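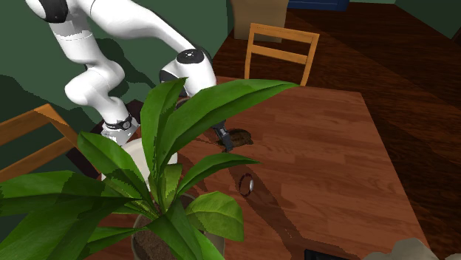 Pei-shan Tam reckons she learned more here in one wet December than in two years of evening classes elsewhere, and would we please put that on the website. So we have.

Skilden is a small language school over the shops on Urken Street. Seven teachers, 23 classes a week, nearly 380 learners on the books this term. Mostly adults. Mostly after work, a few Saturday mornings.

Started by Wissam Nimri and Tin-yau Yen with one room and a borrowed whiteboard. Spanish and Cantonese to begin with — then Arabic, then Norwegian, after people kept asking for it. Wissam still takes the Arabic beginers. Tin-yau does the timetable and most of the phone calls.

No exams unless you want one. Small groups, plenty of talking, homework you can do on the bus. Missed a week? Come anyway.

Fees are £169 a term, books included. Pay in two halves if that's easier, just ask at the desk. Door is the green one next to the chemist, second bell. Teh first bell is the dentist.

Recent news
Mercado night: bring a dish, order it in Spanish
Norwegian weekend at Jilholm — places left
New Cantonese group with Hok-lam Fang
Term dates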